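Bilholm Kraft Carrier, Large

Plain brown paper carrier, twisted rope handles. Cartons of 70, or 2000 on a pallet. Ships from Barkascombe, order before noon Wednesday.
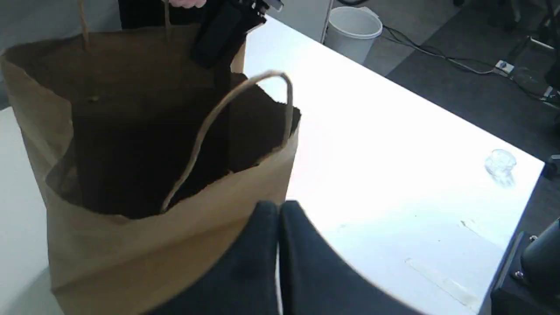 Bilholm Large, brown, open on a white table.

Holds up to 9 kg. Top is cut not folded so its a bit rough on the fingers. Matching tissue from Chege, seperate listing.
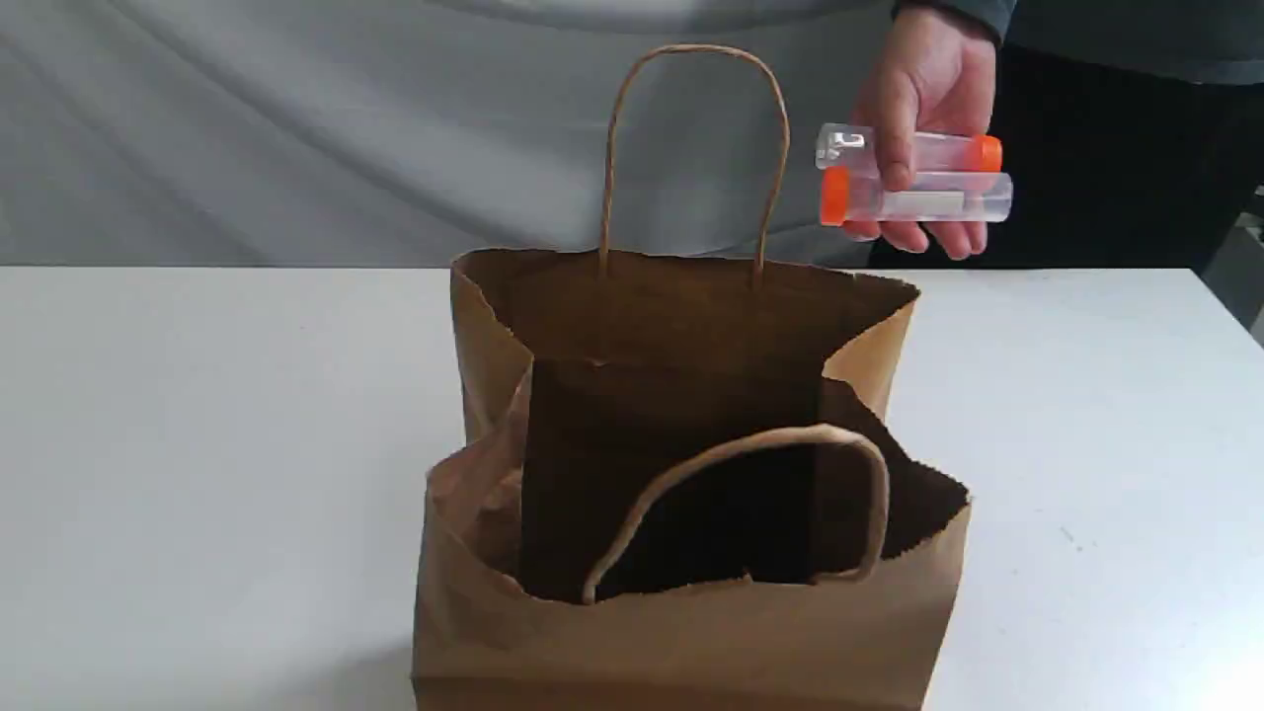 Printing is extra, 2 colours max, done at Pildale. Allow a fortnight. Stock bags come blank both sides of the order form, no logo, plain as the one by the plastic tubes, and the serrated edge stays on printed ones too.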